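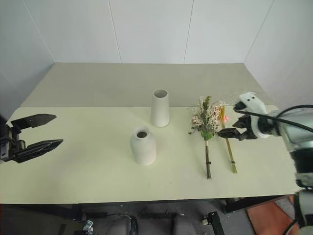 2 min read

Search the help pages Go

Filed under: Obituaries & Notices – Wording and Corrections

Correcting a name after a death notice has been published

My aunt's notice appeared on the Rillthorpe notices page on 15 December 2019. Her maiden name was given as Chaudary and should read Chaudhary. The funeral home submitted the text on behalf of the family. To whom should a correction be addressed, and is a fee payable?

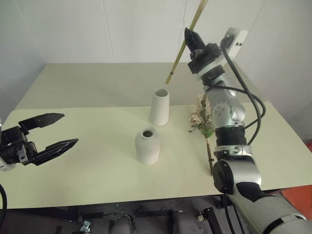

Tímea Rácz

A correction must be requested by the party that placed the notice. In this case, the family should write to the funeral home and ask that it submit the amended wording. Please supply the full sentence as it should appear – a single corrected word is often entered in the wrong place. Online notices are normally amended without charge when the change is limited to spelling. A printed notice cannot be altered, but a second insertion may be requested. The fee for a second insertion commonly depends on length, and notices under 100 words are often charged at the lowest rate.

Share (4) Comments (5)

Ika

We had this in June with a middle name. The funeral home handled it by email. Ask them to check the printed service program also.

Lorumel

Please contact the newspaper.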